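[Print this message] [E-mail this message to a friend]

List: Relum users, general chemistry teaching and lab methods
Date: Wednesday, December 18, 2024
Subject: Re: Drifting absorbance readings with the iron-phenanthroline complex

On the earlier message:

> We are running the standard iron determination with 1,10-phenanthroline
> and reading at the usual wavelength of 510 nm. The blank is fine. The
> standards give a straight line on the first pass, but if we read the
> same cuvettes again later in the session the high standards have gone
> up and the low ones have hardly moved. The slope of the line changes
> enough to matter. We make up the hydroxylamine fresh each term and the
> buffer is sodium acetate. Sample is tap water, acidified on collection.
> Is this the lamp, or is it the chemistry? We have the Fustex bench unit,
> the one with the single cell holder.

I would look at the chemistry first. Lamp drift on a single-beam unit moves the blank along with everything else. If you re-zero on the blank before the second pass and the blank reads zero, and the low standards read as they did before, the lamp is not your problem. A change that grows with concentration points to a reaction that was not finished when you took the first set of readings.

There are two steps that can be slow. The first is the reduction of iron(III) to iron(II) by hydroxylamine. The second is the formation of the complex itself, with three phenanthroline molecules around each iron(II) ion. The second step is fast if the pH is right and there is enough ligand. The first step depends on pH, on temperature, and on how much active hydroxylamine is left in the bottle. A solution made up in September and still in use this week is not fresh in any useful sense.

Your standards are probably made from an iron(II) ammonium sulfate stock. That salt is often assumed to stay as iron(II), but a dilute stock with too little acid in it will oxidize in air. After a few weeks a good part of the iron is in the 3+ state, and your standards then need the reduction step as much as the sample does. We had the same trouble with a stock kept at the back of a shelf.
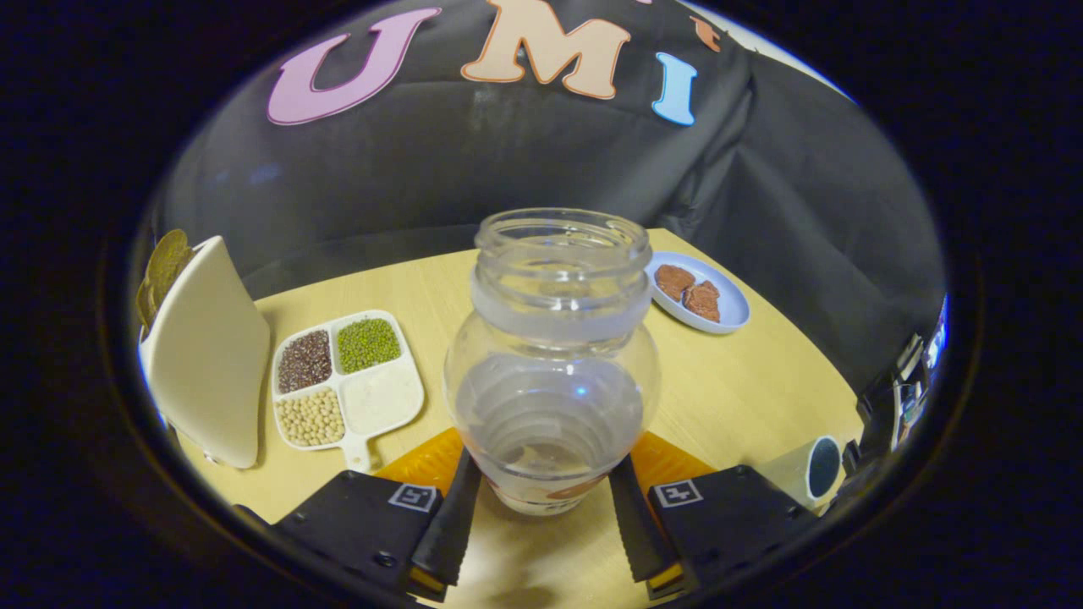

Wide-mouth jar, clear glass.

The order of addition matters more than most handouts suggest. Acid sample or standard first, then hydroxylamine, then wait, then phenanthroline, then buffer. If the buffer goes in early the pH rises before the iron is reduced, and some of the iron(III) starts to hydrolyze. It comes back slowly as the reduction proceeds. This gives exactly the creeping rise you describe, and it is worst in the high standards.

Here is what I would try, in this order:

1. Make new hydroxylamine hydrochloride solution from the solid. Use it the same day.

2. Take your highest standard only. Add the reagents in the order given above, allowing ten minutes between the hydroxylamine and the phenanthroline.

3. Read it at five-minute intervals for half an hour, re-zeroing on the blank each time. Write down all the values, including the first one.

4. Repeat with the old hydroxylamine. If the new solution gives a flat line and the old one climbs, you have your answer.

5. If both climb, check the final pH with a meter. Paper is not good enough in this range. Anything between 3 and 9 will form the complex, but near the bottom of that range the color is slow to develop.

For comparison, I ran this on our own highest standard last term. With new reagent the absorbance was flat from the second reading on. With reagent left over from the start of the course it was still going up at the end of the half hour. I did not keep the temperature constant, so I would not use the data for anything beyond that.

Two further points. The molar absorptivity of the complex is high, in the region of 11,000 per mole per liter per centimeter, so it is easy to run the top standard past an absorbance of 1 without meaning to. Stray light will then bend the line down at the top. A slow reaction also pulls the top of the line down, and the two can look alike on a single pass. Reading the same cell over time separates them — stray light does not change while you wait.

The other point is the water. If you are looking for total iron in tap water, acid on collection will not always bring particles into solution. Some will sit at the bottom of the bottle and dissolve over the following days. Warm a portion with acid before you start and compare it with an unheated one. The Ekasham notes in the list archive cover this, though the acid volumes there are for a 300 mL sample and need scaling.

I have not used the Pomare cells that were mentioned in the other thread, so I can't say whether they would fit the Fustex holder. Please post the time series when you have it, with the pH.

Filed under: Spectrophotometry | Transition metals | Teaching labs

[Print this message] [E-mail this message to a friend]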